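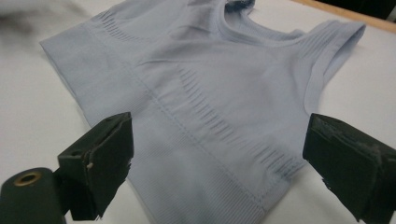
Retsideについて

Retsideは、ニット製品を中心とする柔らかい衣類のハンドリング装置を設計・製作し、据付後の保守まで行う会社です。対象工程は、検反後または縫製後の製品を一枚ずつ取り上げ、平台の上で広げ、向きをそろえ、次工程に渡すまでの範囲です。裁断と縫製そのものは扱っていません。

当社の装置は、平行に開閉する二本指のグリッパを基本構成としています。吸着式は編地の通気性のために保持力が安定せず、ニードル式は細番手の編地に穴が残ることがあるため、標準構成からは外しています。二本指で裾や肩の端をつまむ方式は速度の面で不利ですが、保持しているかどうかを指の開度と把持力から判定でき、異常時の切り分けが比較的容易です。

このページでは、一般的な会社情報に加えて、当社の現在の設計基準と保守基準の元になった不具合について記載しています。導入を検討される方からの質問の多くがこの件に関するものであり、個別の回答に差が出ないよう、技術的な内容を同じ場所にまとめることにしました。

事業内容

・衣類ハンドリング装置の設計、製作、据付
・グリッパ指および指先パッドの設計、交換部品の供給
・手持ち型グリッパによる把持条件の事前評価
・既設装置の安全回路の点検と改修
・不具合品の受け入れ解析（当社製装置に限る）

主力機種はFlimsideです。Flimsideは卓上型の広げ装置で、白色の作業台、二本指グリッパ、上方カメラ、制御盤で構成されます。制御ソフトウェアはEtixと呼んでおり、把持判定、動作計画、停止処理、履歴の記録を受け持ちます。EtixはFlimside専用で、単体での販売は行っていません。

作業台を白色としているのは、濃色品と淡色品の双方で輪郭抽出の条件を共通にするためです。白色品を流す場合は照明の角度を変更し、編地の影で輪郭を取ります。この切り替えは品番ごとの設定に含まれており、現場で照明を動かす必要はありません。

不具合の概要

Trịnh縫製工場に納入したFlimsideにおいて、2月の稼働中に、グリッパの指先が製品を離さないまま次の動作に移る事象が発生しました。製品は無縫製編みの肌着で、裾にリブ組織を持つものです。指先パッドの縁が剥離し、そこにリブの編目が掛かった状態で指が開いたため、製品の裾が引き伸ばされました。

Etixは指の開度が目標値に達したことをもって「解放完了」と判定し、アームを退避位置に移動させました。製品は片側の指にぶら下がったまま作業台の外に運ばれ、搬送部の入口に巻き込まれました。搬送部は過負荷で停止しましたが、アームは停止せず、次の製品を取りに行く動作を開始しました。

このとき、搬送部の停止に気付いた作業者が、引っ掛かった製品を取り除くために前面カバーを開けています。カバーのインターロックによりアームは停止しました。一方、グリッパの指は停止後に閉じる方向へ動きました。作業者の手は指の可動範囲の外にあり、けがはありませんでした。

人身事故には至っていませんが、当社では指の閉動作を安全上の不具合、製品の引き伸ばしを品質上の不具合として扱い、別々に調査しました。二つの事象は同じ時に起きたものの、原因は独立しています。パッドの剥離がなくても、カバーを開けたときの指の動きは発生し得る状態でした。

調査の経過

最初に行ったのは履歴の回収です。Etixは指の開度、指令値、モータ電流、非常停止系の状態を記録していますが、当時の仕様では、インターロック作動と同時に記録が終了していました。停止後に指が動いたという作業者の申告は、履歴からは確認も否定もできませんでした。

当社は申告を事実として扱い、同じ型式の装置で再現試験を行いました。カバーを開けるタイミングを、指の開動作中、保持中、閉動作中、待機中に分け、合計200回の試行を実施しました。指の閉動作が再現したのは、開動作中にカバーを開けた場合に限られました。保持中、閉動作中、待機中の試行では再現していません。

並行して、取り外した指先パッドを解析しました。パッドは黒色の樹脂シートを基材とし、摩擦を確保するための表層を接着したものです。回収品では表層の縁が基材から浮き、浮いた部分が細かく裂けていました。裂けた縁と基材の間に、製品と同系色の短い繊維が残っていました。

現場に保管されていた交換済みのパッドについても同じ観察を行いました。摩耗は指先中央よりも下側の縁に集中していました。中央部は把持時に編地と面で接触しますが、下側の縁は指が台面に近づく際に台と擦れます。剥離の起点はこの縁でした。

調査結果は2020年5月5日付の技術報告としてTrịnh縫製工場に提出しました。以下は、その内容のうち、他の納入先にも共通する部分です。

原因1：パッド縁の剥離

裾のリブをつまむ際、指先は台面すれすれまで下降します。リブは厚みがあり、幅方向に縮もうとするため、指が高い位置にあると布端をつまみ損ねます。調整時につまみ損ねを減らす目的で下降量を増やした結果、指先が台面に接触していました。

台面との接触は設計上も許容していました。ただし許容の根拠は、平らな台面に対して指先の底面が一様に当たるという前提です。実際の指先は内側にわずかに傾いており、底面より先にパッドの縁が台に当たります。この状態で閉動作を行うと、表層を基材から引き剥がす向きの力が加わります。

設計時の耐久試験では、平板の試験片を挟む動作を繰り返していました。台面への接触は試験条件に含まれていません。そのため、試験でのパッドの寿命は実機より長く評価されていました。交換時期の目安は3,000回としていましたが、この値は実機の使用条件に対応していなかったことになります。

Trịnh縫製工場で問題となったパッドの使用回数は、交換時の記録から計算して407回でした。保守手順に照らせば交換時期のはるか手前であり、作業者がパッドを替えていなかったことに手順上の問題はありません。日常点検の項目には「パッドの脱落がないこと」とだけ書かれており、縁の浮きや裂けは点検対象として示されていませんでした。

原因2：解放判定の不足

Etixの解放判定は、指の開度だけで行われていました。硬い部品を扱う装置であれば、指が対象物の幅より大きく開いた時点で部品は指から離れます。編地の場合、指が開いても編目が引っ掛かっていれば製品は伸びるだけで、離れません。

モータ電流による検出も検討されていましたが、当時のしきい値では有効に働きませんでした。肌着に使われる編地は小さな力で大きく伸びるため、片側の編目が掛かっている程度では開動作の電流がほとんど変化しません。再現試験で得た電流波形を正常時の波形と比較しましたが、両者を単独の値で分けることはできませんでした。

上方カメラは、解放後の画像を取得していませんでした。次の製品を探す画像は取得していましたが、指の周囲は誤検出を避けるために処理対象から除外しており、指に残った製品はこの除外領域に入ります。カメラには写っていたはずの製品を、処理の側で捨てていたことになります。

原因3：停止時の指の挙動

指の駆動軸には戻しばねが入っています。電源断のときに製品を落とさないための構造で、動力がなくなると指は閉じる方向に動きます。インターロック作動時にはアームと指の動力を同時に遮断していたため、開動作中にカバーを開けると、指はばね力で閉じました。

設計時のリスクアセスメントでは、製品の落下を主な危険源として評価していました。軽い肌着の落下が人に与える影響は小さく、指に挟まれる影響と比べれば優先すべき項目ではありません。この構造は当社が以前に手掛けた板状部品用の装置から引き継いだもので、対象物が変わった際に評価をやり直していませんでした。

ばねによる把持力は、指を挟んでも骨折に至る値ではないことを計算で確認しています。それでも、カバーを開けた後に可動部が動くことは許容できません。作業者はカバーを開ければ装置が止まると教育されており、停止後の動きを予測して手を入れることはありません。

実施した対策

パッドについては、表層を接着する構造を廃止し、基材と摩擦面を一体で成形したものに変更しました。縁には丸みを付け、編目が掛かる段差をなくしています。指先の底面には台面との接触を受ける部分を別に設け、把持面の縁が先に台に当たらないようにしました。

旧型パッドは供給を終了しています。現場で保管されている旧型パッドは、装置が新型の指に交換されていない場合でも使用しないでください。新旧の指は取付穴の位置が同じで、旧型パッドを新型の指に取り付けること自体は可能ですが、高さの関係が変わり、縁が再び台面に当たります。

指の下降量には上限を設けました。従来は品番設定の画面で任意の値を入力できましたが、現在は据付時に測定した台面の高さを基準として、それより下の値は受け付けません。台面を交換または再固定した場合は、高さの再測定が終わるまで自動運転に入れない仕様としています。

解放判定は三段階に変更しました。指の開度が目標値に達した後、アームを垂直に少しだけ上げ、上方カメラで指の周囲を撮影します。製品の輪郭が指と一緒に持ち上がっている場合は未解放と判定し、元の高さに戻して停止します。指を繰り返し開閉して振り落とす動作は、編目を傷めるため行いません。

淡い色の編地では、台面との明度差が小さく、持ち上がりの検出が不安定になることがあります。Etixは撮影した二枚の画像の差分に加え、裾の位置の変化を判定に使います。それでも判定の確度が基準に届かない場合は、未解放として扱います。この変更により、実際には解放できているのに停止する回数が増えました。

停止回路については、指の動力とアームの動力を分離しました。カバーを開けた際、アームは動力を遮断し、指はブレーキでその位置に保持します。戻しばねは廃止しました。電源断の場合も指は現在位置にとどまるため、把持中の製品は指に残ります。取り除くときは、指の側面にある手動解除レバーを使用します。

手動解除レバーを操作できるのは、カバーが開いていて、かつアームの動力が遮断されている場合に限られます。レバーを戻し忘れた状態では起動準備が完了しません。

履歴の記録は、インターロック作動後も継続するよう変更しました。記録部の電源は動力系から独立しており、停止後の指の位置を残すことができます。申告と記録が食い違った場合には、申告のあった動作について試験を行い、記録だけを根拠に調査を終了しないことを社内手順に定めました。

搬送部との連携

過負荷で搬送部が停止したのにアームが動作を続けた点は、両者の間に停止信号の配線がなかったことによります。搬送部は納入先で別に手配されたもので、当社の据付範囲は装置の出口までとしていました。仕様書には連動の要否を記入する欄がありましたが、空欄のまま承認していました。

現在は、下流の設備が停止した場合に新しい製品の取り上げを行わない信号を必須としています。下流設備に停止信号の出力がない場合は、当社側で製品の滞留を検出するセンサを追加します。空欄のある仕様書では製作に着手しません。

既設機への適用

対策の対象は、戻しばね付きの指を持つFlimsideの全数で、89台です。すべての装置について指とパッドの交換、停止回路の改修、Etixの更新を完了しました。改修が終わるまでの期間は、カバーを開ける前に停止ボタンを押し、指が閉じたことを目視で確認してから開ける暫定手順を通知していました。

暫定手順には弱点がありました。停止ボタンによる停止では指が閉じ切るまでに時間がかかり、詰まりを早く取り除きたい現場では守られにくくなります。通知後の訪問点検で、確認を省いてカバーを開けている例を把握したため、改修の順序を製造番号順から、詰まりの発生頻度が高い順に変更しました。

改修済みの装置は、銘板の下に改修票を貼付しています。票がない装置、または票の記載が読めない装置は、使用を止めて当社の保守窓口までお知らせください。中古で入手した装置についても同じ扱いです。

把持条件の事前評価

装置の動作確認に先立ち、当社では手持ち型のグリッパを使って把持条件を調べています。指の形状とパッドは装置用と同じものを使い、担当者が手で保持して製品の端をつまみ、引き、離します。アームの動作計画を作らずに、どの位置をどの向きからつまめばよいかを確認できます。

評価は、製品を台の上に平らに置いた状態と、軽く乱した状態の両方で行います。工程に入ってくる製品は整っているとは限らず、裾の内側に別の層が重なっていたり、肩の部分が折れ返っていたりします。整えた状態だけで条件を決めると、つまみ損ねが実機で初めて現れます。

評価用の指とパッドには、装置用と同じ交換基準を適用します。以前は評価用の指を消耗品として管理しておらず、摩耗したパッドで得た結果を新品の装置に適用していた例がありました。摩耗によって摩擦が変わると、適切な把持力も変わります。現在は評価の記録にパッドの状態を撮影した画像を添付し、使用開始時と終了時の両方を残しています。

編地ごとの注意点は次のとおりです。

裾リブ：つまむ位置は縁から内側に取り、縁そのものを引っ掛けません。リブの方向と指の開閉方向が平行になるようにします。

透かし編み、メッシュ：編目の開口部に指先が入る場合があります。該当する部分は把持禁止領域としてEtixに登録します。

肩、袖ぐり：帯状の部分をつまむと、反対側の層を一緒につかむことがあります。保持後の厚さで判定し、二層と判定した場合は離してつまみ直します。

起毛品：繊維がパッドに付着し、摩擦が低下します。清掃間隔を品番ごとに設定します。

日常点検

点検は始業前に、主電源を切り、施錠した状態で行ってください。指先パッドは目視に加え、付属の点検布を縁に沿って滑らせて確認します。点検布が引っ掛かった場合は、見た目に異常がなくても交換してください。

パッドをテープで補修しないでください。テープの端は剥離した表層と同じように編目を引っ掛けます。また、テープの厚みだけ指の全閉位置が変わり、把持判定に影響します。やすりで縁を整えることも禁止しています。

指を交換した後は、全閉位置、全開位置、台面との距離を測定し、点検票に記入してください。測定を行わずに起動操作をした場合、Etixは低速の確認動作だけを許可します。

作業台の固定部と縁材に緩みがないことも確認します。台が傾くと、指と台面の距離が場所によって変わります。台の上に工具や交換部品を置いたまま起動しないでください。

現在も残る制限

新型パッドの交換基準は、使用回数と点検布による確認を併用しています。回数のみによる基準は設けていません。品番によって下降量と把持位置が異なり、同じ回数でも摩耗の程度に差が出るためです。回数基準の一本化を求める意見をいただいていますが、現時点では対応の予定がありません。

未解放の判定は、濃色の製品が作業台の端に重なった場合に誤ることがあります。台の縁の外側が暗く写り、製品の輪郭と区別できなくなるためです。該当する品番では、解放位置を台の中央寄りに制限しています。

編目が細い糸一本だけで掛かっている状態は、現在の方法では検出できないことがあります。アームの上昇量を増やせば検出率は上がりますが、掛かっていた場合の製品の伸びも大きくなります。上昇量の初期値は編地の伸びを基準に決めており、据付時に納入先と合意した上で変更します。

手動解除レバーは手袋を着用した状態では操作しにくいとの指摘を受けています。レバーの形状変更を検討していますが、誤操作を防ぐための覆いとの両立が取れておらず、試作の段階です。

不具合情報の受付

装置の停止、製品の損傷、停止後の意図しない動作は、けがの有無にかかわらずお知らせください。連絡の際は、装置の製造番号、改修票の有無、品番、発生時に行っていた作業をお伝えいただくと調査が早くなります。

外したパッドや引っ掛かった製品は、可能な限りそのままの状態で袋に入れて保管してください。付着した繊維は原因を調べる上で重要な試料です。清掃してから返送された部品では、どの面が編地に接触していたかを判断できないことがあります。

停止後に可動部が動いた場合は、主電源を切って使用を中止してください。再現を確認するための再起動は、当社の担当者が立ち会うまで行わないでください。

会社情報

社名：Retside
主要製品：Flimside（衣類広げ装置）、同交換部品
制御ソフトウェア：Etix（Flimside専用）
対応範囲：設計、製作、据付、保守、改修
対象製品：ニット肌着、インナー、軽衣料
据付範囲：装置本体および下流設備との停止信号の接続まで

保守契約のない装置についても、安全回路に関する問い合わせは受け付けています。交換部品の注文には、製造番号と現在取り付けられている指の型式が必要です。型式は指の付け根に刻印されています。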